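Spaceflight Operations, Unit 2: Stowage, or Where Did We Put It

Aug 15, 2022. Read before the November session. Bring your own pen, as the room eats them.

Most courses on spaceflight start with rockets. Rockets are loud and photograph well, and they are over in minutes. The stowage problem lasts as long as the crew does, and it gets one lecture, which is this one.

## 2.1 The basic trouble

On the ground, a thing you put down stays put. In orbit it leaves, slowly, usually towards an air intake. So every item on a station needs three entries in the inventory: what it is, where it lives, and where it was last seen. The second and third should match. Anyone who has shared a kitchen will know how often they do.

Our worked case all term is **Murnard**, a paper station with a crew of four and an inventory of 1,594 items. Its supply craft is **Kurero**, which arrives full and leaves as the rubbish van.
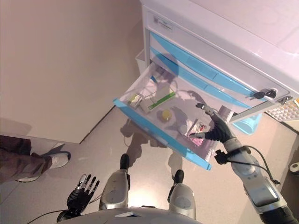 Murnard's inventory rules are short:

- Every item has one home address, written bay, locker, pouch.
- Nothing is moved without a log entry, including by the commander.
- Spares live in a different bay from the thing they replace.
- "Misc." is not an address. Past students have tried it.

## 2.2 The cost of looking

Suppose a crew member loses 2 minutes hunting for each item, and handles 60 items in a working day. That is two hours gone, on a machine where an hour of crew time costs more than your house. Marks are given for showing the working, so show it, even though you can do it in your head.

Crews dislike logging, and they have a point. An entry that takes longer than the job will be skipped by the second week. The **Ntuli** scheme (handout 4) tries to fix this with tagged pouches and a reader at each hatch. It copes well with pouches. It has no opinion on a loose spanner.

## 2.3 Packing Kurero

Pack in reverse order of need, then check the balance, then find that the balance is wrong and pack again. Leave 70 litres free near the hatch for late cargo. There is always late cargo, and it is always fruit.

**Exercise.** Using the **Flolia** cargo list, draw up a loading plan on one side of A4. State which items you left behind and who will be cross about it.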